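Ticket 307 – Payroll export rejects employees with two surnames
Product: Hevlow Payroll, hosted edition
Customer: Oda Catering Group
Opened by: Efthymia Mitsotakis-Vlachou, Payroll Office
Assigned to: Noboru Kobori, Vundico Support
Opened: 05/05/2020
Status: Resolved, monitoring

Reported problem
The monthly bank export stops with the message "Field length exceeded" and produces no file. The March export completed normally. The customer has 45 employees on this pay run and requires the file before the bank's afternoon cutoff.

First response (N. Kobori)
The customer was asked to supply the export log and to confirm whether any employee records had been edited after the last successful run. The log was received the same morning. It shows that processing stopped at line 11, on a record in which the surname contains a hyphen.

Customer reply
Ms. Mitsotakis-Vlachou confirmed that the record is her own. Her surname had been stored in a shortened form until recently, when the human resources office corrected it to match her bank account. She asked that the correction not be reversed, as the bank had previously returned a payment over the mismatch.
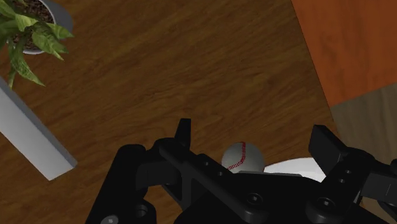 Support agreed that the full surname should remain on file. The export template was then compared with the bank's current layout. The bank accepts a longer name field than the template allows – the template had not been updated when the layout changed.

Escalation (G. Russo, Payments Team)
A revised template was loaded to the customer's test company. The first attempt failed on a separate error: the branch code was shifted by one position. The column offset was corrected and the export was run again. The file was produced with all records present and passed the bank's format check.

Action taken
The revised template was moved to the live company with the written approval of Akihiko Kinoshita, Finance Manager. The customer submitted the file and received the bank's acknowledgment before the cutoff.

Outstanding items
1. Eight other customers use the same template. Tatsuya Ogura will notify them and schedule the update.
2. The error message does not identify the employee or the field. A change request has been entered.
3. This ticket will remain open until the customer's next pay run is complete.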